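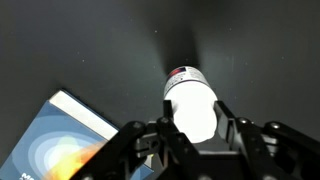 Last changed: 2024-06-24

Small white bottles, and where they end up

Small plastic bottles are the worst thing to keep on a work table. They are light enough to move when someone leans on the top, they all look alike from two metres away, and the label is usually printed in type that needs good light. I have been sorting ours and am writing down the method before I forget it.

The first step was to read every label. A dark matt surface helps, as a white bottle stands out on it and so does every bit of lint. Put the lamp to one side. With the light straight overhead the plastic glares and the small print goes first.

Anything with an unreadable label went into a bag for disposal. I did not try to guess contents by smell, and would advise against it. Anything readable got a strip of Stamex tape on the cap with the month of opening. Where I didn't know the month I wrote January, the date of the last clear-out. Sixten Engström objects to this on principle – he would leave the strip blank – but a blank strip gets filled in by the next person with whatever they like. 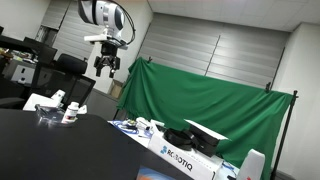
The second step was deciding what may stay out. The rule is now one bottle and one clear container on the black table at a time. Clear containers only, because an opaque one has to be opened to be checked and then the lid goes missing. Everything else goes in a Hasport drawer insert, the 50 mm deep version. The 100 mm one is too deep and bottles get stacked on their sides in it.

Cables are a separate problem. They are coiled and left on the white table, where they collect small parts around the coil. I have ordered hooks from Halvorsen (part 426, pack of 2) and will see if they take the weight.

Cardboard boxes on the floor are next. Flat ones can be kept, made-up ones should be either in use or gone by Friday. The same applies to the desk by the storage cabinet, which I have not started on and which will take over 2 hours.

Tape residue comes off the caps with warm water and a bit of washing-up liquid. Don't use solvent, it clouds the plastic.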